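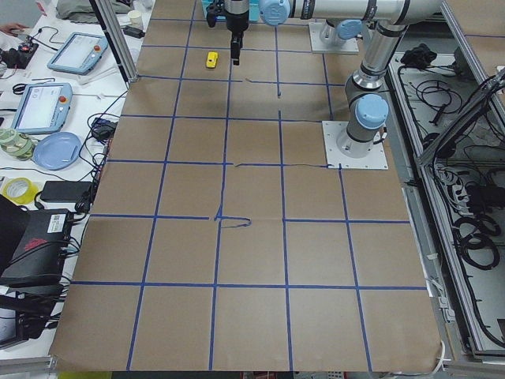
Lucimara Damasceno

To: Fendasthorpe map copying list
Date: September 9, 2019
Subject: Re: [maps] enlarging the Grokell sheet, squares or projector?

Hello all,

I answer between the lines, I hope it is not too messy.

> I have the Grokell valley sheet at last and I want to copy it by hand
> at three times the size, for the wall of the reading room. Is it worth
> drawing squares over everything, or should I borrow a projector and
> trace? I am afraid that squares will take me until March.

In my opinion squares, but I am an old-fashioned person. I tried the projector two years ago with the Quan sheet. The middle came very well and the corners came wrong, and I noticed it only after I had inked the whole north side. My projector was a little tilted, so the top of the map was wider than the bottom. If you have one that you can put perfectly straight to the wall, and you are certain that no person will touch it for several evenings, then it is faster.

With squares the mistake stays inside one square. You can rub it out and do that square again.

> If squares, what size? The original is quite crowded around the mill
> and almost empty on the moor.

You don't need the same size everywhere. I start with big squares for the whole sheet, and where it is crowded I divide each one in four. Around the mill you will perhaps divide again. On the moor leave them big, there is only the name of the moor and some dots for stones.

Please give the squares letters on one side and numbers on the other, on both papers, before you draw anything. I did not do it the first time and I copied one piece of river into the neighbor square. The river looked quite natural there, and this is why I didn't see it for a week.

> Can I draw the lines in pencil directly on the final paper?

You can, with a hard pencil and a very light hand. But the Tromeo paper, if you are using the same as the rest of us, does not like the eraser. It becomes hairy and then the ink spreads. I prefer to make the full drawing on cheap brown kraft paper and transfer it after. For the grid on the kraft paper, blue painter's tape is good enough if the map is large. The strips always wobble a bit, so measure from the same edge of the tape each time, I use the left edge and the lower edge. For a smaller map the tape is too wide and you should use pencil.

> And the spot heights? Some I can't read even with a glass.

Write only the ones you are sure of. On the Grokell sheet the hill above the old chapel is 3,314 in the first printing, I have it in my notes, but in the second printing the last figure is damaged and one person copied it as a 1. The contour at 1,000 is drawn thicker than the others, so from this one you can count up and check. For the ones that are not readable I put the small triangle and no number. A wrong number on a wall will stay there for many years.

About the names of the farms: there are 37 in the index, but I found only 36 on the map itself. Missing is Upper Lathe, or I am blind. If you find it, please write to the list, it would make me very happy.

One more thing that you did not ask - do the lettering last, and do it from the right side to the left if you are left-handed like me. I have washed blue ink from my sleeve too many times.

I still have the long steel ruler that belongs to the group. It can come to you next, but I need it until my own sheet is finished, I have six rows left.

Best regards,
Lucimara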